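2023-08-17
Kaja Pētersons

The clearing of the upper store at Stadcombe began this morning and was carried on until the light went. I record the state of the room for my own use, as the entry I made in July was too short to be of any help when the inventory was questioned. Miss Mahama had the keys. Mr Ansari joined us after the first hour and took charge of the labels, which are to follow the Dambrauskienė list and no other.

It was agreed that the shelves by the door should be dealt with before anything was taken from the floor. Nineteen boxes of paper were passed as fit to keep. Four were set aside for Mrs Esposito, who will say whether the Clelora correspondence must be held for a further year. I expect that she will ask for it to be held.
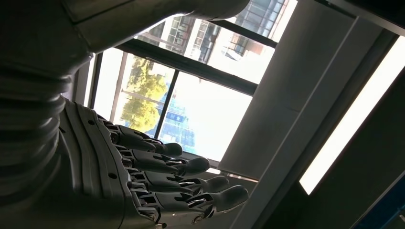 Crates and containers

The crates have been a matter of some disagreement. Rosalie Lehner wishes them returned to Astero at the end of the month, in accordance with the letter of hire. My own view is that we should buy them, the price being small beside the cost of a second delivery. I undertook to write to Astero and have not yet done so.

It was settled in the meantime that green crates are to be used for items staying in the building and that no crate is to be filled above the rim. The one by the window is of the light green plastic sort, with the small slot near the lower rim. Mr Ansari proposed tying the labels through the slots. I agreed to this, although string will have to be bought.

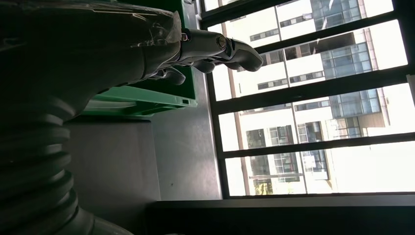 MATTERS OUTSTANDING

The inventory now runs to over 700 lines, and the last pages are in two different hands. Miss Mahama has offered to make a fair copy. I accepted with thanks and asked that the old numbers be kept in the margin.

The window catch is stiff and should be reported. The blind was not discussed.

We stopped at eight. I walked back by the lower road and had a late supper of soup and bread. The keys are with Miss Mahama until tomorrow, when the far wall is to be started. String, and the letter to Astero.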